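Notes on Portable Demonstration Collection, Part 3: Drawers
Sep 23, 2024
Filed under: Manipulation, Imitation Learning

The previous two entries in this series dealt with camera calibration and with the layout of the Fidirier data format. This entry reports on the drawer task, which has occupied most of the period since then and has produced the first result that I consider firm enough to publish on this site.

The question was a narrow one. When a policy is trained on demonstrations made with hand-held grippers, how much does it matter that the demonstrations come from many different pieces of furniture? Earlier work within Fidirier had used a single cabinet at the Butow laboratory. The policy opened that cabinet well and did poorly on almost everything else.

For the present study, 2000 demonstrations were divided into two training sets of equal size. The first set was recorded entirely on the Butow cabinet. The second was recorded on 30 desks and cabinets in offices and homes in Fudthorpe. Both sets were used to train the same network with the same settings, and both policies were then tested on 14 drawers that appeared in neither set. A trial counted as a success if the drawer was opened far enough for an object to be removed, and then closed again without a second attempt.

The policy trained on the single cabinet succeeded in 30 percent of trials. The policy trained on the varied set succeeded in 57 percent. No other change was made between the two. The remaining failures of the second policy fall mostly at the start of the motion, when the finger must find the edge of the drawer front. Once the drawer has begun to move, both policies usually complete the pull.

Two cautions apply. The test drawers were all of ordinary household weight, and none had a lock or a soft-close rail. In addition, the varied set was recorded by more people than the single-cabinet set, so part of the gain may come from differences in how individuals move. A comparison with one operator across all of the furniture is planned for November at the Gallardo site.

A related matter is the height of the operator. The first recordings were made standing, and for low drawers this produced steep approach angles that the robot arm could not reproduce. The protocol now asks for a position close to the floor whenever the drawer is below the desktop. Tracking is the main constraint in that position – the wrist must be turned enough to reach the drawer, but the marker should remain in view of the head camera. With the drawer pulled out and the right gripper's long finger angled up toward it, the square marker on that gripper is tilted to the side, while the left gripper shows one marker on its front face and another on the lower face.
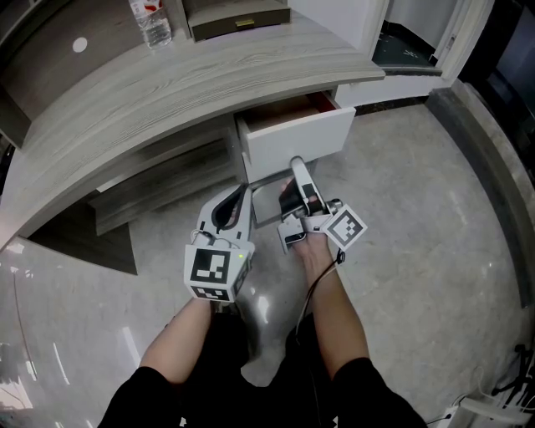
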